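Sobre nós

A Monano é uma casa de brincar e de aprender. Funcionamos num antigo armazém de tecidos, no rés-do-chão, com três salas, uma oficina de reparações e uma arrecadação que ocupa mais espaço do que gostaríamos. Recebemos crianças dos três aos doze anos, com as suas famílias ou em grupos escolares, e emprestamos jogos e brinquedos a quem os quiser levar para casa.

Começámos com uma estante de jogos na cave da Natália Hudec e uma lista de vizinhos que os pediam emprestados. A lista cresceu, a cave inundou, e mudámos para a morada atual num mês de agosto, com as caixas ainda húmidas por baixo. Hoje o catálogo tem 700 artigos, dos quais 400 estão disponíveis para empréstimo. Os restantes ficam nas salas, para uso no local.

O que fazemos

O nosso trabalho divide-se entre o empréstimo, as sessões de mesa e as visitas a escolas.

O empréstimo funciona como numa biblioteca. Cada família inscrita pode levar até três artigos de cada vez, durante três semanas. Os jogos saem em sacos de pano com uma etiqueta onde está escrito o conteúdo, peça por peça, e essa etiqueta é conferida à saída e à entrada. Quando falta uma peça, pedimos que procurem debaixo do sofá antes de nos telefonarem. Se não aparecer, tratamos do assunto na oficina e não cobramos nada pela primeira.

As sessões de mesa são a parte mais antiga da casa. Juntamos num mesmo tampo objetos que normalmente não se encontram, uns feitos para brincar e outros não, e deixamos que as crianças os agrupem, comparem, empilhem e nomeiem. Cada sessão dura uma hora. Nos primeiros minutos o adulto fala pouco.

As visitas a escolas são feitas com uma mala de materiais e uma pessoa da equipa. Levamos o mesmo tipo de objetos que usamos aqui, numa seleção mais pequena, e precisamos apenas de uma mesa grande e de um sítio para pousar os casacos.

As nossas mesas

Uma mesa bem composta dá mais trabalho do que parece. Quem a prepara é quase sempre a Nouhaila Kabbaj, responsável pelas sessões, que começou por ser educadora de infância e conserva o hábito de experimentar tudo primeiro com as próprias mãos. Procuramos diferenças claras de forma, de peso, de cor e de material. Um objeto que cede quando se aperta ao lado de um que não cede. Uma coisa redonda perto de uma coisa com cantos. Algo com letras ou números, porque há sempre uma criança que está a aprender a lê-los, e de preferência em mais do que um alfabeto ou sistema de escrita.

Usamos toalhas claras e lisas na cor. Já tivemos toalhas com padrões, oferecidas, muito bonitas, e as peças pequenas desapareciam nelas. Uma toalha com alguma textura também evita que as coisas rolem para o chão.

Os objetos de casa têm lugar garantido. Um rolo de fita adesiva serve para ver através do buraco, para rodar, para medir a altura de uma pilha. Um pacote de comida tem texto, tabelas e uma imagem daquilo que promete. Não compramos quase nada disto em lojas de brinquedos.

Na mesa que se vê a seguir, o tangram está no seu tabuleiro de madeira clara, perto de um cubo de espuma cor de laranja e de um rolo de fita. Ao fundo, a galinha de borracha amarela ficou atravessada sobre um caderno ou calendário vermelho com argolas, de letras chinesas douradas e o número 2025.

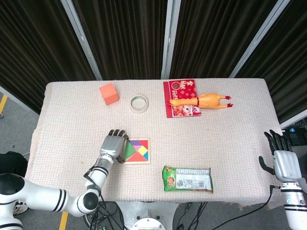
O tangram e outros quebra-cabeças

Se tivéssemos de ficar com um só jogo, haveria discussão na equipa, mas o tangram ganharia. O conjunto clássico tem 7 peças: cinco triângulos, um quadrado e um paralelogramo. Com elas faz-se um quadrado grande e centenas de outras figuras, e as crianças inventam mais algumas que não vêm em nenhum livro.

Temos tangrams em madeira, em cartão e em feltro. Os de madeira são os mais pedidos. Nas sessões, preferimos começar com as peças arrumadas no tabuleiro. A criança vê como encaixam, tira-as e, mais tarde, tenta voltar a arrumá-las. Essa última parte é a mais difícil e às vezes ocupa o resto da hora.

Para os mais pequenos, trabalhamos só com as cores e com os triângulos. O paralelogramo fica para depois. É a única peça que pode ter de ser virada do avesso para caber, e isso costuma causar irritação antes dos cinco anos. Para os mais velhos há fichas com silhuetas, numeradas por dificuldade, que podem ser levadas para casa juntamente com o jogo.

Além dos tangrams, o catálogo inclui puzzles de encaixe, jogos de memória, dominós, construções e uma secção pequena de jogos cooperativos. O que não temos são jogos eletrónicos, por falta de quem os saiba reparar.

Materiais macios e objetos que fazem barulho

Os cubos de espuma estão em todas as salas. São leves, caem sem magoar e permitem construir torres mais altas do que a criança que as constrói. Lavam-se à mão e secam devagar, pelo que temos sempre um conjunto de reserva.

As galinhas de borracha têm uma política própria. Chegaram por acaso, numa doação, e tornaram-se o artigo mais procurado da casa. Há uma por sala. Ficam guardadas durante as sessões para bebés e não são emprestadas – tentámos uma vez e houve três reclamações de vizinhos no mesmo prédio.

A oficina

A oficina é da responsabilidade de Otakar Havlíček, que trabalhou em carpintaria antes de se juntar a nós. Repara tabuleiros, faz peças novas quando as originais se perdem e pinta-as à mão. As cores nem sempre ficam iguais. Quem levar um puzzle com uma peça de um verde ligeiramente diferente está provavelmente a levar uma peça feita aqui.

A madeira vem de sobras da marcenaria Koubek, que nos reserva uma caixa. As caixas de cartão e os sacos de pano são fornecidos pela Tollano. A oficina abre ao público à terça-feira, à tarde, para quem quiser trazer um jogo estragado e aprender a arranjá-lo. Convém trazer também todas as peças que restam, mesmo as partidas.

Como escolhemos o que entra no catálogo

Cada artigo novo passa por uma verificação antes de receber número. Vemos se tem peças soltas demasiado pequenas para a idade indicada, se a tinta está em bom estado, se as costuras aguentam e se se pode limpar. Depois fica algumas semanas numa das salas, à vista, e observamos se alguém lhe pega. Há jogos caros e muito premiados que nunca saíram da prateleira.

Aceitamos doações, com estas condições:

– os jogos devem vir completos ou com indicação do que falta;
– os peluches têm de poder ir à máquina;
– não aceitamos brinquedos com pilhas;
– livros e calendários noutras línguas são bem-vindos, mesmo usados ou de anos anteriores.

Este último ponto surpreende algumas famílias. Usamos os calendários para trabalhar números, imagens e escrita, e as crianças que conhecem a língua gostam de a ensinar às outras.

Limpeza e arrumação

Tudo o que foi mexido numa sessão é limpo antes da seguinte. A madeira leva um pano bem torcido, a borracha e o plástico são lavados com água e sabão, e as toalhas vão para lavar ao fim do dia. As embalagens de comida que usamos como material ficam fechadas e são substituídas quando começam a rasgar. Não se come nas mesas de jogo. Há uma copa ao lado da entrada para os lanches.

A arrumação faz parte da sessão e conta para a hora. Cada objeto tem um lugar marcado com um desenho, para que quem ainda não lê também possa participar.

A equipa

Natália Hudec fundou a Monano e trata da direção e das contas.

Nouhaila Kabbaj coordena as sessões de mesa e prepara as malas para as escolas.

Kamran Jafarzadeh gere o catálogo e o balcão de empréstimo. Se um jogo está reservado, é com ele que se deve falar.

Otakar Havlíček é responsável pela oficina.

Kathleen Sheehan organiza as visitas a escolas e o programa em inglês, que desenvolveu em conjunto com a ludoteca de Furusbridge, com quem trocamos materiais.

Inscrições e visitas

A inscrição para empréstimo é anual e custa 18 euros por família, sem limite de crianças. As sessões de mesa são marcadas ao balcão ou por telefone. Os grupos escolares devem contactar-nos com um mês de antecedência, indicando a idade das crianças e se o grupo prefere vir cá ou receber-nos na escola.

Quem quiser apenas conhecer o espaço pode entrar durante o horário de abertura. A porta da rua é pesada e abre para fora; para carrinhos de bebé e cadeiras de rodas, a entrada pelo pátio é mais cómoda e tem campainha.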